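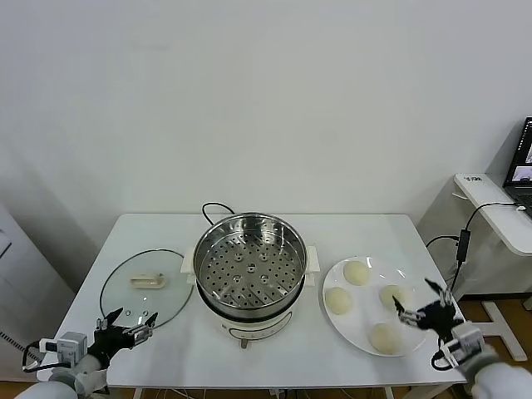 附件1　头部相机，包子任务。蒸格是空的，4 个面团都在右边盘子里，玻璃盖平放在左边。

工单标题：放置高度偶发偏低，右手压到面团后力保护停机（重启后消失，过一阵又回来）
项目：Prindau 厨房台面
模块：Surkon（感知）、Clonel（运动规划和控制）
提交人：Kristine Tan
经手：我（Kristine）、Fikri Lau、Horácio Tavares
抄送：Zoila Pacheco、Prasetyo Sitompul
状态：已修复，留两个尾巴，见最后
开单日期：2021年7月21日

开单描述

大家好，又是我。上回手眼标定那张单子我还没关，先把新的开了，两个事情我觉得没关系（后来发现有一点点关系，往下看）。

现象是这样的。包子任务，就是从盘子里拿面团放进蒸格，再盖盖子那个流程。前面的抓取都好好的，到了放置那一步，右手往蒸格里下降，该停的高度没停，继续往下走，一直走到腕部力超过阈值 15 N，Clonel 报接触异常，整条轨迹中止，手就那么捏着面团杵在蒸格里。面团当然是扁了，像被人坐过一样。

讨厌的地方在于它不是每次都来。早上开机跑，一轮一轮都顺，我还在群里发了个鼓掌的表情。吃完午饭回来再跑，第一个面团就压扁了。我什么都没改！代码没动，桌子没动，锅也没动（我拿胶带在桌面上贴过标记的，后来胶带撕了，但位置我对过）。把感知进程杀掉重启，好了。再过一阵，又坏。

Clonel 那边的日志长这样，我把无关的行删了：

place_exec: approach ok
place_exec: descend start, target_z from surkon/surface
ft_guard: Fz over limit, limit 15.0
place_exec: ABORT reason=UNEXPECTED_CONTACT
recover: hold position, waiting operator

Surkon 那边一行报错都没有，安安静静，置信度还挺高。我最怕这种，你报个错我还知道去哪儿找，你这么自信地给我一个错的数，我去哪儿说理。

第一轮：先怀疑力传感器

Fikri 一看就说是力传感器零漂。他这么说有他的道理，我们之前吃过这个亏，传感器通电久了零点会慢慢跑，中午正好是机器热起来的时候，时间也对得上。于是先查这个。

做法很土：手张开，什么都不拿，停在桌子上方不动，录一段力数据；接着跑任务，跑完再停回同一个姿态录一段。来回比。漂是有一点漂，离阈值远着呢。为了保险，我在 place_exec 前面加了一步自动清零，再跑，下午还是压扁。

所以力传感器是老实的，它喊停的时候确实是碰到东西了。清零那一步我留着了，反正不花什么时间，算是顺手捡的。

顺便说一句，Fikri 提议把阈值调高“让它过去”，我没同意。阈值调高，面团就更扁，而且以后真撞到锅沿也不会停。Fikri 后来说他是开玩笑，我在这里给他记一笔。

第二轮：怀疑控制，Horácio 接手

Horácio 说那就看控制器有没有跟踪误差，会不会是下降段速度规划太急，冲过头了。他把指令位置和实际位置画在一张图上发过来，两条线几乎叠在一起，冲过头这种事没有发生。手去了它该去的地方，是“该去的地方”本身给错了。

他还顺手做了一件特别有用的事：把每一次放置的 target_z 都打印出来，存成一个文件，成功的和失败的放在一起。结果一目了然。成功的那些 target_z 彼此很接近，失败的那些也彼此很接近，两堆之间差 11 毫米，中间没有过渡。

看到这个我精神就来了。如果是噪声，应该是糊成一片；如果是漂移，应该是慢慢滑过去。分成整整齐齐的两堆，那就是有个什么东西在两个值之间切换。缓存、配置、分支，总归是软件里的某个东西，跟温度没关系，跟我吃午饭也没关系（也可以说有关系，后面讲）。

还有一个细节，当时没当回事，后来才想起来：失败的那一堆，target_x 和 target_y 都是好的。只有高度错。所以水平方向蒸格找得很准，面团总是落在蒸格里，就是太低。要是标定歪了，不太可能只歪一个轴。手眼标定那张单子的嫌疑到这里基本洗清了。

第三轮：蒸格反光，走了一段弯路

高度从 Surkon 来，Surkon 看的是蒸格，蒸格是不锈钢的，底上全是小孔，内壁抛得很亮。我看着附件1里那一圈反光，心想这还用说吗，深度肯定烂，肯定是它。

我在这上面花了大半天。把蒸格区域的深度图存下来一张张看，果然一塌糊涂，内壁那一圈有的点飞到锅后面去了，有的干脆没有值，孔和孔之间的金属面忽深忽浅。我一边看一边觉得破案了，都开始想修复方案了，什么多帧中值啊，什么只取孔洞之间的点啊，还去翻了一下有没有现成的去反光的滤波。

然后 Zoila 在评论里问了一句：“放置高度用蒸格底的深度了吗？”

我去翻代码。没用。

放置高度的算法是这样的：先拟合桌面平面，再用锅的模型高度加上去，得到蒸格底的高度，最后加面团的半高和一点余量。当初这么写就是因为知道蒸格底的深度不能信。写这段的人很聪明，写这段的人是我，去年 10 月写的，我忘得干干净净。注释也是我写的，写得还挺清楚：“不要用蒸格底的深度，反光”。谢谢去年的我，对不起去年的我。

所以问题缩小到：桌面平面的高度，在两个值之间切换。

第四轮：桌面怎么会自己变矮

桌子是不会变矮的，那就是拟合的结果变了。我把 Surkon 每次发布的平面参数也落了盘，和 Horácio 那个文件按时间对齐。两边完全吻合：平面一低，放置就低；平面一恢复，放置就好。

可是平面的更新非常稀，稀得出奇。我本来以为它每一轮任务开头都会重新拟合，日志里却是好几轮任务共用同一个平面，时间戳都是旧的。再往前翻，失败那一堆用的平面，时间戳全落在包子任务开始之前。

开始之前在跑什么呢？在跑煮蛋。

前因后果一下就串起来了。我们这张桌子上两个任务轮着跑，包子一阵，鸡蛋一阵，中间换一下东西。我中午去吃饭，Prasetyo 就趁着空跑煮蛋，跑完了把鸡蛋收走，面团摆回来，我回来接着跑包子。他没重启 Surkon，凭什么要重启呢，本来就不该要重启。

我去问 Prasetyo，他说：“鸡蛋一直很正常啊。”鸡蛋确实正常，下面会说为什么，这个也挺气人的。

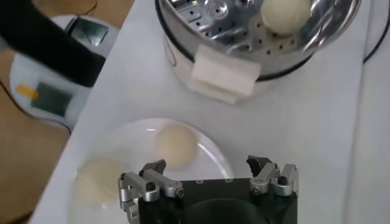 附件2　煮蛋任务，腕部相机。玻璃盘上两个蛋，锅里的蒸格上还有一个蛋。

第五轮：玻璃盘

煮蛋任务用的是透明玻璃盘。包子任务用的是白盘子。

煮蛋任务会用到腕部相机，抓之前靠近了看一眼蛋的位置，这是为了补头部相机的不足，离得近，蛋的轮廓更准。问题出在 Surkon 有个选项叫 refine_surface_from_wrist，打开的时候，腕部相机每次近看，会顺便把视野里的大平面重新拟合一遍，更新共享的桌面缓存。想法是好的：近处的深度更密，拟合出来的平面应该更准。

应该更准，前提是你看到的是桌面。

腕部相机凑近看蛋的时候，玻璃盘占了画面下半边好大一块。深度相机看玻璃，你们懂的，一部分光穿过去，一部分光弹回来，盘沿那道弧形的亮线左右目一匹配就配到别处去了。我把那一帧点云导出来转着看，盘子所在的那片区域整个往下陷，像桌子上有个浅坑，坑底还挺平。陷得深浅基本一致，这才是麻烦的地方，要是乱飞，RANSAC 早就把它们扔了，偏偏它们整整齐齐地陷下去，内点数还很高，于是“坑底”赢了，真正的桌面成了离群点。

还有一个帮倒忙的因素。腕部看出去，左边桌沿外面就是地板，那一侧低下去一大截。拟合前有个裁剪框，按理说会把地板裁掉，可裁剪框是按腕部坐标系写死的，手稍微斜一点，框就跟着斜，地板的点会漏进来一些。漏进来的不多，单独不足以出事，但它们全在低的一侧，等于给“坑底”拉了票。

两样加起来，平面就低了 11 毫米。和那两堆数据的差对上了，看到这个数的时候我在椅子上转了一圈。

那鸡蛋为什么一直正常呢？因为煮蛋任务抓蛋的高度用的是蛋自己的点云，压根不用桌面；放蛋那一步用的是力接触，慢慢往下降，碰到了就松手，目标高度低一点反而没影响。所以煮蛋任务把缓存弄脏，自己一点事没有，拍拍屁股走人，下一个来跑包子的人（我）倒霉。

而且缓存里的平面有个置信度，腕部拟合出来的因为点密，置信度比头部相机的高。头部相机后来看到的平面明明是对的，置信度低，更新不进去。到重启为止，错的那个一直坐在里面。“重启就好”也解释了。

复现

光推理不行，得复现。我和 Prasetyo 商量好，按下面的顺序来，每一步之间看一眼平面参数。

先重启 Surkon，直接跑包子，正常。
不重启，换煮蛋，跑一轮，看缓存：平面掉下去了。
不重启，换回包子，跑：第一个面团压扁，力保护停机。
不重启，手动调清空缓存的服务，再跑包子：正常。
重启，把 refine_surface_from_wrist 关掉，煮蛋一轮，包子一轮：都正常。
重启，选项开着，玻璃盘换成一块白色的垫板，煮蛋一轮，包子一轮：平面低了一点点，放置没出事。

最后那一步里剩下的那一点点，应该就是地板漏点造成的。

每一条我们都反复跑过，结果没有变过卦。Horácio 说他这边也拿录好的数据离线放了一遍，平面掉下去的那一帧和我导出来的是同一帧。

修复

临时办法（当天就上了）：配置里把 refine_surface_from_wrist 关掉。谁家着急用的，改这一行就行，在 surkon 的 tabletop 配置里，改完要重启进程，热加载不认这个字段，别问我怎么知道的。

正式修复分几块，都合进去了：

缓存加上来源和任务标签。切换任务时，Clonel 的任务管理器发一个事件，Surkon 收到就把桌面缓存清掉，等头部相机重新给一个。以前这个事件也发，只是 Surkon 没订阅。我找到那个话题名的时候看了半天，就差一个下划线，两边写的名字不一样，一边发一边收，互相等了好几个月。

腕部拟合的平面不能直接覆盖头部的。现在要先比一下，两边高度差超过 4 毫米就不更新，同时打一条 WARN。再也不要安安静静地错了，求求了。

裁剪框改到基座坐标系。手怎么转，框都待在桌面上方，地板进不来。

透明物体遮罩。煮蛋任务里检测到玻璃盘，就把盘子连同外扩一圈的区域从拟合点里挖掉。检测器本来就会输出盘子的类别，之前只拿来显示，没拿来干活。

还有一个是 Clonel 这边的，Horácio 坚持要加，我现在觉得加得对：放置下降段如果目标高度和上一次成功放置差得太多，先停在上方，请求一次重新拟合，再往下走。面团任务里同一个锅同一个位置，目标高度没理由突然变。

验证

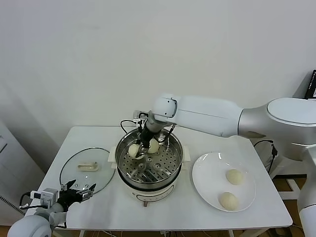
附件3　包子任务，头部相机。两个面团在蒸格里，两个还在白盘上，右手的手指朝下伸进蒸格。

合完以后煮蛋和包子交替跑，换任务的时候都不重启。平面参数现在很稳，切任务的那一下会看到缓存空掉，然后头部相机补上一个新的，和旧的对得很好。力保护没有再因为放置触发过。

我专门盯了第二个面团往里放的时候。原来第一个没压扁的那些轮次，第二个也有点悬，因为旁边已经有一个了，手指张开的时候会蹭。现在高度对了，松手的时候手指离蒸格底有余量，Horácio 把张开的角度又收了一点，看着舒服多了。

玻璃盖我也担心过。包子任务里盖子就平放在桌面左边，也是玻璃的，也是透明的，透过它能看到桌面，照理说同样会骗深度。查了一下，包子任务不用腕部相机，头部相机看过去盖子离得远，在画面里只占一小块，大片桌面都露着，拟合的时候那点坏点赢不了。不过我还是让遮罩把盖子也算进去，免得哪天有人给包子任务也打开腕部拟合，那时候我可能在休假。

评论区摘录（删掉了表情包）

Zoila Pacheco：遮罩外扩多少？盘沿那道高光有时候会跑到盘子外面。
Kristine Tan：15 个像素，先按这个来。我看了几帧，高光跑出去的那些点都包住了。太大的话近看时桌面点不够用。
Zoila Pacheco：不够用的时候会怎样？
Kristine Tan：不更新，沿用头部的，打 WARN。

Fikri Lau：所以跟零漂没关系咯。
Kristine Tan：没有。但是自动清零我留着了，算你一半功劳。
Fikri Lau：谢谢，另外一半给我的玩笑。

Prasetyo Sitompul：煮蛋那边放蛋也改成用桌面高度吗？还是继续力接触？
Horácio Tavares：先别动，力接触挺好的。要改等下一版一起改。
Prasetyo Sitompul：行。那以后我换任务的时候在群里喊一声。
Kristine Tan：不用喊！！修这个就是为了不用喊。

Horácio Tavares：话题名差一个下划线那个，有没有别的地方也这样？
Kristine Tan：我写了个小脚本，把所有有人发没人收、有人收没人发的话题列出来。列出来挺长的，大部分是调试用的，还有几个我看着眼生。发到群里了，大家认领一下自己家的孩子。
Horácio Tavares：有一个是我的，废弃的，我删。
Fikri Lau：有一个叫 test_woo_tmp2 的是谁的？
Prasetyo Sitompul：……Woo 那边联调的时候我建的，我删我删。

Zoila Pacheco：蒸格反光那堆深度数据别扔，我这边想拿去做训练集里的坏例子。
Kristine Tan：都在，我放共享盘了，目录名叫 wrong_suspect。

给以后搜到这张单子的人

如果你看到的是 UNEXPECTED_CONTACT，而且重启 Surkon 能好，先把 surkon/surface 打印出来看一眼时间戳。时间戳早于当前任务的开始时间，就是同一类问题，升级到带任务标签的版本，或者先调清空缓存的服务。

如果时间戳是新的，高度也稳定，那就跟这张单子没关系，去看标定或者锅的模型高度。换过锅的人特别注意，模型高度是量出来填进去的，换了锅要重新量，底座和蒸格分开量，别量完底座就以为完了。

如果水平方向也偏，请出门左转，去手眼标定那张单子。

另外，看平面别光看那一行数字。把点云打开，转到侧面看，坑一眼就能看见，我要是第一天就转到侧面看，能省下大半天。可视化里默认视角是俯视的，俯视看不出高低，我已经提了个小改动，把默认视角改成斜的，还没人审，有空的帮我点一下。

没弄完的

一、4 毫米那个门限是拍脑袋定的。头部相机本身的平面也有抖动，目前没见它误报过，但换个房间换个灯光不好说。Zoila 说她可以拿历史数据统计一下再定，另开单子跟。

二、热加载不认 refine_surface_from_wrist 这个字段，改了不重启就跟没改一样，界面上还显示“已应用”。这个很坑人，归到 Surkon 配置那边，我已经转给 Prasetyo 了。

标定那张旧单子我周末前去关，真的。

单子转“已修复”，观察期内再压扁面团请直接在下面回复，附上平面参数的日志和一帧点云，面团的照片就不用发了，我见得够多了。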